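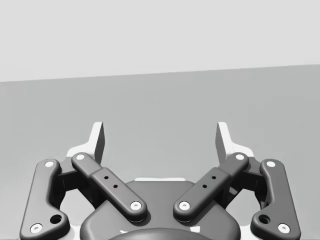
Faut-il commander les pinces en même temps que les bras ?
Le budget des bras est voté, celui des pinces passe au prochain exercice. Les commander séparément reste possible, à condition de réserver dès maintenant l'interface de montage, que le fournisseur ne garantit pas au-delà de la commande initiale.

Le point sur les achats, atelier Udgate

La ligne Derese recevra quatre bras Skorkisex. Pour chacun, nous avons demandé deux chiffrages : pince parallèle à deux mors ou ventouse. La pince est proposée à 2501 euros hors taxes, câble compris. Un jeu de doigts de rechange coûte 201 euros. Il faut en prévoir un par poste, plus 400 euros pour l'ensemble de la ligne au titre de la petite visserie et des axes.

Les essais en simulation se poursuivent sous Grallano jusqu'en avril. Ils portent sur l'ouverture des mors et l'encombrement des biellettes près du plan de travail. Les références de doigts ne seront figées qu'ensuite.

Les responsables de poste sont priés de transmettre les cotes mini et maxi de leurs pièces au service achats avant la fin des essais. Les demandes sans cotes seront reportées à la commande suivante.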